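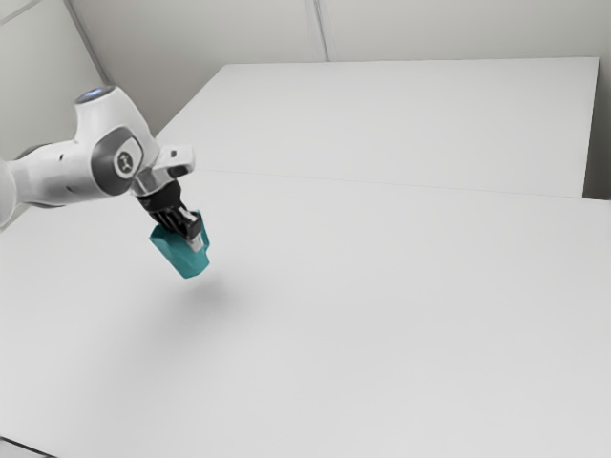

How many episodes should a batch have before it goes to training?
The floor is 123 accepted episodes per object. Rejected ones don't count toward it, and neither do replays.

Sirnness sim cell -- pre-collection checklist, September batch
Filled in by Rui Godinho. Second check Gonçalo Morais.
Task: pick up teal object, hold clear of table, place.

1. Scene load
Tables level, no gap you can drop a thing into -- OK
Object spawns on near table, not inside it -- OK
Lighting preset same as last batch -- OK
Comment: preset name got changed in the Plukcombe build. Same values. Check the values not the name.

2. Arm and gripper
Home pose matches config -- OK
Joint limits on -- OK
Gripper closes fully on nothing, opens fully -- OK
Rim grasp holds for 5 seconds with arm still -- OK
Rim grasp holds during slow move -- OK, after fix
Comment: friction was left at the Valente default. Object crept out of the fingers on the first try. Raised it, reran, fine. GM to put the new value in the shared config, not just mine.

3. Collision and limits
Force cap on during teleop -- OK
Arm stops on table contact -- OK
Stop key works from both stations -- FAIL, then OK
Comment: station 2 stop key was mapped to reset. Bad one. In sim you lose an episode, on the real cell you lose a wrist. Remapped. Please test this FIRST next time, before any recording.
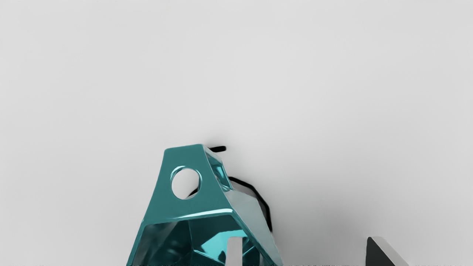
Reading time: 2 min

4. Close view
Gripper finger visible near the object -- OK
Hole in the object renders as a hole, background shows thru -- OK
Reflections not blowing out the edges -- watch
Comment: the teal is very shiny up close. Bright streak across the middle fold. Can't say yet if it hurts the policy. GM wants a matte version as a second set. I'd leave it alone until we have numbers from this one.

5. Recording
All views start on the same tick -- OK
Joint states and gripper state saved with every step -- OK
Episode closes on success flag or timeout -- OK
Disk space -- OK, but clear the old Ornotness runs soon
Comment: 8 test episodes recorded and played back start to finish. No dropped steps. Delete the test ones before the upload, they got mixed in last time and we spent a morning looking for them.

6. Operator rules
Both operators read the task card -- OK
Start poses randomized -- OK
Failed grasps kept and labeled, not deleted -- OK
Comment: keep the recoveries. If you miss the rim and go back for it, let it run. Those are worth more to us than a clean one. Only toss it if the sim itself glitched (object thru table, arm jumping, etc).
Comment (GM): agree, but label them the same way. I found "retry", "re-try" and "recovered" in one folder. Use "recovery".

7. Labels
Success = object released upright, still at timeout
Drop = object leaves gripper before place
Recovery = missed or slipped, grasped again, then success
Glitch = sim fault, toss
Comment: 13 labels in the old sheet, cut to these. Don't add new ones mid batch. Write it in the notes feild and we sort it after.

Open items
Friction value into shared config -- GM
Stop key test moved to top of the list -- RG
Matte version yes/no -- wait for first results
Old runs off the disk -- whoever gets there first

Cleared to collect: yes, station 1 and 2.
Recheck sections 2 and 3 after any new build or if anyone touches the key map.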